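plorkamis-sim

Simulation half of the Plorkamis bench arm build. The physical arm lives on a shelf in the Grendlow workshop; this repo holds the scene files, the stacking task and the render scripts.

Status: usable, joint limits still provisional. Last edited 2026-03-18.

Contents

scenes/ floor, base, arm, cubes
tasks/stack.py cube placement and success check
render/ camera presets
logs/ 63 episodes, 20 of them with randomized lighting

Sample renders

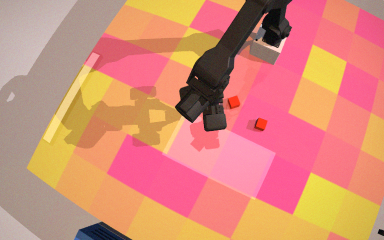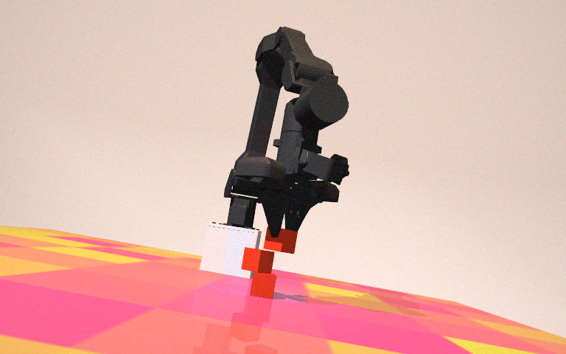 Stacking scene, checkered floor, red cubes. First render: gripper fingers apart, nothing held. Second: two cubes in a staggered stack, a third above.

Running

Install the requirements, then run tasks/stack.py with a seed. Default seed is 7. Renders are written to out/ and overwritten on each run.

Known issues

Floor reflections slow rendering badly on integrated graphics. Set reflect=0 in the scene file.
Finger friction was tuned by hand and does not match the printed pads.
Wrist offset is wrong in scene files older than April. Regenerate them.

License: same as the Wanyama parts repo.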